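这里是 Rilura 共享办公室给新成员的常见问题。中文不是我的母语，有的句子可能不太自然，请您多多原谅。看不懂的地方，请写信问我或者 A-yeong Seol。

最后更新：2026年10月10日

## 座位和电

**我可以每天坐同一个座位吗？**

固定座位的成员可以。流动座位的成员请每天早上在门口的本子上写名字和座位号码。晚上离开的时候，桌子上的东西请全部带走，或者放进您的柜子。

**桌子上有插座吗？**

墙上的插座比较少，所以我们准备了插线板，可以在前台借。借的时候只要写名字，不用付押金。 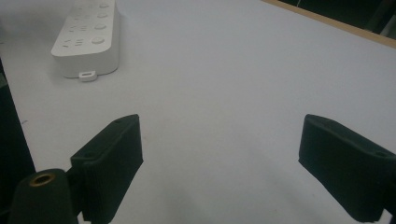
电热水壶、电暖气和电饭锅请不要在座位上使用。厨房里有专门的地方，那里的电路比较强。去年四月有一位成员在座位上煮面，结果半层楼停电了，大家等了很长时间。

**我的插头和中国的不一样，怎么办？**

前台有转换插头，可以借一天。如果您需要长期使用，还是自己买一个比较方便。请注意，转换插头不改变电压，您的电器能不能用，要先看电器上写的数字。

**下班的时候需要关电源吗？**

需要。请关掉自己用的插线板，电脑的充电器也请拔下来。打印机和路由器请不要关。

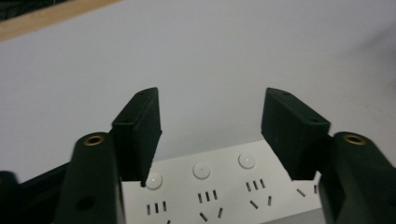 ## 网络和打印

**无线网络的密码在哪里？**

密码写在您的欢迎信里面。我们每个季度换一次，换以前会发邮件。如果您没有收到邮件，请先看看垃圾邮件的文件夹。

**每个月可以打印多少张？**

固定座位是200张，流动座位是83张。这个83是以前的系统留下来的数字，我们也觉得有一点奇怪，但是还没有改。没有用完的张数不能放到下个月。

## 会议室

**怎么预订会议室？**

我们有两间，名字是 Manalo（大的）和 Skavcombe（小的）。Manalo 可以坐11个人。请在成员网页上预订，最多提前两个星期。如果您迟到十五分钟以上，别的成员可以使用这个房间。

**可以请客人来吗？**

可以，请提前告诉前台客人的姓名。客人在会议室里不收费，但是如果要用座位工作，每天收57元。

## 其他

**可以带吃的东西吗？**

可以，不过味道很大的食物请在厨房吃。冰箱里的盒子请写上名字和日期，没有写名字的，每周末会清理掉。

**我想停止会员，应该提前多久说？**

请提前一个月写邮件给 Khairul Latuheru。柜子的钥匙要还给前台，押金在钥匙还回来以后退到您原来的账户。

**周围有什么地方可以吃午饭？**

楼下的面馆很快，可是中午人很多。走路去河边的那条街，选择会多一点，素食的店也在那里。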